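Equipment planning report, bedside assistance project
Prepared by Ottavio Messina for the program manager
July 11, 2025

Dear colleagues,

I write to report on the equipment part of the project and to ask your approval for the next purchases. The budget line for this part is 3000 dollars. Until today we have spent 715 dollars, all of it on gripper parts and cables.

1. Gripper fingers

We continue with the printed fingers. The pair we use now has narrow tips and triangular openings, and it is the shape that we want to order in a larger number. I asked for a price from Erel for three more pairs, and I expect their answer next week. The wrist camera stays as it is for this year.
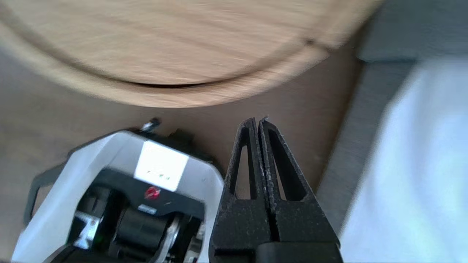

Printing in our own room is cheaper, but it takes the machine away from the people of the Costa project, who also have a deadline. For this reason I prefer to buy outside, if the price from Erel is acceptable.

2. Second camera

The wrist view gives much blur when the arm moves fast. I would like to reserve 1000 dollars for a camera with a shorter exposure — the model is not decided. Paston has offered to lend us one unit for a test, without cost except the shipping. My proposal is to accept the loan first and to buy only after the test.

3. Work in the bedroom setting

Most of our hours now go to the area between the bed and the side table. Small objects and cords lie close together there, and the arm must come in from the side. We call this task set "Event" in our plan, and it is the one that decides what we need to buy.

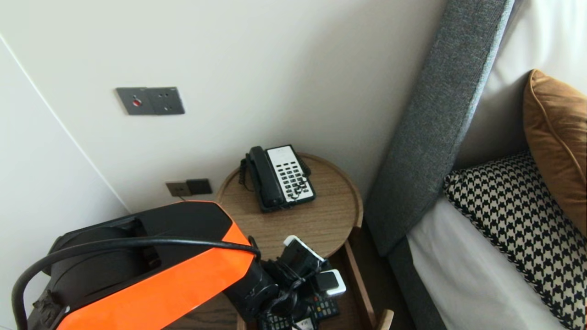 The arm at the bedside table, with the gripper among the small items under the tabletop.

For this area I also ask for a longer cable set and a better cable guide for the arm. I do not have a final price for these, and I will send it separately.

4. What I need from you

Please confirm the finger order and the camera reserve. If the camera is bought, I would like to have it installed before November, when the second series of tests begins. The remaining money I prefer to keep for repairs.

With best regards,
Ottavio Messina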